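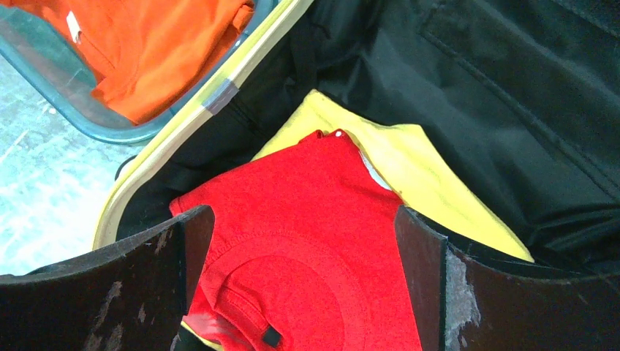 Dryer season never really ends at the Plotlow house, but I like to do one proper walk through the laundry room and basement before the summer guests start showing up, and I write it all down because otherwise I forget what I told myself I'd fix. Most of what goes through our machine is towels and sheets, plus whatever the guests brought with them. Cotton knit is a big lint maker, so a bright red T-shirt like the one up top will leave its color all over the lint screen (and on your white towels too, if you're as careless as I am). I find that pretty handy. When the fuzz on the screen matches what just came out of the dryer, I know the screen got cleaned before the load. When it's a gray felt blanket with stripes in it, I know it didn't.

Walked through 16 May 2024. I mark things OK, FIX or WATCH, and then I ramble.

LAUNDRY ROOM

Lint screen clean, no tears: OK
Washed it in the sink with dish soap and a soft brush. Dryer sheets leave a film you can't see, and if water beads up on the mesh instead of running through, it needs a scrub. Ours beaded like a freshly waxed car. Runs right through now!

Lint under the screen slot: FIX (done)
Bought the long skinny brush from Boyer Hardware and went fishing. I won't describe it. There was a sock.

Vent hose behind dryer: FIX
Still the old white plastic kind, which I swore I'd replaced and apparently only replaced in my head. Rigid metal is going in before August. Until then the dryer only runs when somebody is home and awake, and I've taped a note to the lid saying so.

Outside vent flap opens and closes: WATCH
Opens fine, closes lazily. A wasp was looking at it with real interest. I scraped the old paint off the hinge and I'll look again after a few hot days.

Washer hoses: OK
Braided ones, no bulges, no rust at the fittings. I write the install date on masking tape and stick it to the hose. They get changed at 5 years whether they look good or not.

Washer feet level: FIX (done)
It was walking toward the door on spin. Two turns on the front left foot and it stays put.

Detergent up high and latched: OK
Moved the pods to the top shelf and put a child latch on the cabinet. The latch defeated me twice while I was writing this, so I trust it.

Outlet and cord: OK
Cool to the touch after a full cycle, no brown marks on the plate. If yours is warm or smells like hot plastic, stop using it and get an electrician. I don't mess around with the big outlet.

BASEMENT

Water heater temperature: FIX (done)
Somebody had cranked the dial way up. Turned it back to 120 and checked it at the kitchen tap with a candy thermometer, which is what I have.

Clear space around water heater: FIX (done)
Moved the beach chairs, a bag of rags and, heaven help me, the paint thinner. I want 3 feet clear on every side and now I've got it. Thinner lives in the shed.

Stair rail: OK
Gave it a good yank. Solid.

Stair light: FIX
Works from the top switch only. The bottom one just clicks. You end up coming down in the light and going back up by memory, with a basket on your hip. Calling the electrician in Disthorpe about this and I'm going to ask about the bathroom fan on the same visit.

Dehumidifier: WATCH
It's a Bronano, came with the house, and it sounds like a small airplane. Bucket shutoff works (I lifted the float and it quit right away, good). Cord goes straight into the wall now, no extension. If the basement gets up near 70 percent humidity I start smelling it in the linens, so it needs to hang on through the summer.

Floor drain: OK
Poured a bucket of water down. Gurgled politely and went.

ALARMS AND THE REST

Smoke alarms: OK
Pressed every button, scared the neighbor's dog. New batteries all the way through.

Carbon monoxide alarm, basement: FIX (done)
Past the date on the back! It still beeped when I pushed the button, but the button only tells you the beeper works. New one is up, and the old one went to the county drop-off.

Fire extinguisher: WATCH
Needle's in the green, pin's in. The bracket is behind the door, though, so you have to walk into the laundry room and shut the door to get at it. Backwards. I want it out in the hall and I just need to find a stud.

Water shutoff tagged: OK
Big yellow tag, and I turned the valve all the way off and back on so it doesn't seize.

STILL OPEN
Metal vent duct
Bottom switch on basement stairs
Move extinguisher to hall
Recheck outside flap
Check washer feet again after a heavy load of towels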